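Search this site Search Menu

Packaging and Labeling, Unit 4
How a customer reads a label

In the last unit we spoke about the cost of packaging. Now we go to the printed side of it. A label has a difficult work to do, for it must sell the product, inform the buyer and satisfy the law, and all this on a surface which is often smaller than a postcard.

We divide the surface of a package in two zones. The front zone is what the customer meets on the shelf. It carries the brand name, the name of the product line and one picture or color which tells the scent, the taste or the purpose. The back zone is for the person who already took the package in the hand. It carries directions, warnings, contents and the address of the maker.

Please remember that these zones are not always front and back in the real sense. On a box they are easy to find. On a round container there is no corner, so the designer must decide where one zone stops and the other begins. Usually a stripe or a change of background color is used. 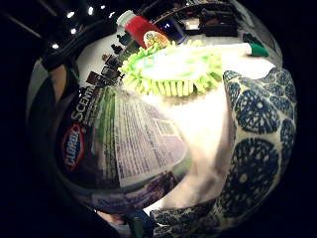
The second question is the size of letters. Students often think that small letters come from bad intention of the company. In most cases the reason is more simple. The text is long, the surface is fixed, and the marketing department does not want to give away the front zone. In the homework of last year, one group took the label of a fabric softener from Kirnico, a small producer, and tried to set all the text in a comfortable size. They needed a label 42 centimeters long for a bottle which could carry only 11.

There are three usual ways to escape from this problem:

1. A folded label, which opens like a small book. It is good for several languages, but it costs more and some customers never open it.
2. A shorter text. This must be checked by a lawyer, for some sentences cannot be removed.
3. A larger package. It is seldom a good answer, and we will discuss it again in Unit 6 together with waste.

Color needs a separate word. A customer who buys the same product again does not read the label. He or she looks for the color and the shape, and reads only when something is different. For this reason a company which changes its colors can lose old customers for some weeks, even when the product inside is the same. Trelley changed its dish soap from yellow to white and had to print the sentence "same soap, new label" on every bottle — this sentence took the place of a recipe for cleaning pans which people liked.
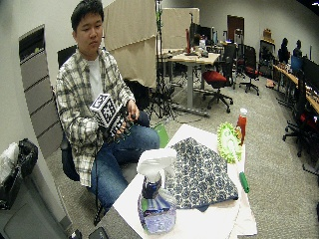 Notes by Ha-rang Kang
Revised 9/19/21 with corrections from Mircea Ene

Terms to know for the next meeting

Principal panel: the part of the label which the customer most likely sees first.
Wordmark: a name written always in the same letters, so that it works like a sign.
Line name: the second name, under the brand, which joins several products in one family.
Line length: the number of characters in one row of text. Very long rows are tiring, and very short rows break the sentences too often.

Homework

Choose one household product which you have at home and copy its complete back text by hand. Mark which sentences tell the buyer what to do, and which tell what not to do. Then write a new version with no more than 80 words. Do not change the meaning of any warning. If you are not sure about a sentence, leave it as it is and put a question mark in the margin.

Bring both versions on paper. Those who work in pairs should write both names on the first page. Questions about the homework go to Boonsong Khunthong before the meeting, please not after it.

Contact the course office | Copyright Tumavville Evening Courses | Back to top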